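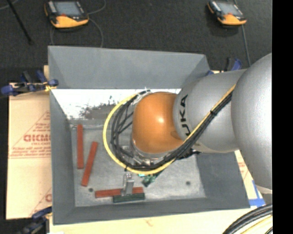 1. Purpose of the Project

This report covers the fall term work of the Kiltov student robotics project. The project set out to have an industrial arm take rectangular bars out of an open bin, one at a time, and lay them on a board in a known position. The task is usually called bin picking. It was chosen by the student group from a list of topics proposed in September and was approved with the condition that all equipment on loan be returned in its original state.

The group had 9 members, all in their second or third year. Žofie Hubáček served as project lead and is the main author of this report. Sections 3 and 4 were written jointly by the members responsible for motion and for testing.

2. Equipment and Setup

The arm is a KUKA industrial robot with a gripper mounted on the tool flange. Cables to the tool are routed along the outside of the arm and form a loop beside the wrist. The length of this loop was changed twice during the term. The first version was too short and limited the turn of the last joint, and the second caught on the bin wall during low approaches. The present loop clears the wall at all heights used in the tests.

The bin is gray metal with sloping sides. It rests on pale boards and is held with clamps so that it does not shift if a finger touches the wall. Its position was measured once and entered in the program. Blue tape was placed on the board near one corner of the bin. Members are asked not to move the tape, even when cleaning.

Bars in red and dark green were used for the tests. Red bars may lie flat, lean across the floor of the bin, or stand close to a side wall. The last case gave the most trouble and is discussed in Section 4.

The control program, named Dument by the group, was written during the term. It keeps the list of grasp positions, selects the next bar, and sends the motion commands. An earlier program, Kellico, was inherited from the previous year and is now used only for calibration.

3. Method

Each trial began with the bars placed in the bin by hand. The member placing the bars did not take part in running the trial. The program then selected a bar, moved the gripper above it, lowered the fingers along the long side of the bar, closed, and lifted.

A trial was recorded as successful if the bar was lifted clear of the bin and set down inside the marked area. A bar that was lifted and then dropped was recorded as a failure, even if it fell in the correct place. The group discussed this rule at length — two members wished to count such cases separately — and the stricter rule was kept.

All motion near the bin was run at reduced speed with one member holding a pendant. Low approaches were stepped through by hand before they were run from the program.

4. Results

The group completed 48 recorded trials. Bars lying flat and away from the walls were picked reliably. Bars lying side by side were harder, as the finger needs a gap to enter and often pushed the second bar out of place. In 5 trials the run was stopped by the operator before contact with the wall.

Bars standing near a wall could not be picked with the standard downward approach. A tilted approach was written late in the term and worked in a few trials, but it has not been tested enough to report a rate.

More than 3,000 lines of log data were saved. The logs have been checked for missing entries and are stored with the program files.

5. Problems and Open Items

The lab at Polák was available to the group only in the afternoon, and the arm had to be parked at the end of each session. Restarting and checking the bin position took up a good part of the working time.

The following items remain open:

Finish testing the tilted approach for bars near the walls.
Add a push motion to separate bars that lie side by side.
Move the remaining calibration steps from Kellico to Dument.
Replace the printed board covering to the left of the bin, once a plain sheet is available.

6. Submission

The report, the program files, and the trial logs were submitted to the department on Dec 26, 2025. Requests for the logs should be sent to the project lead.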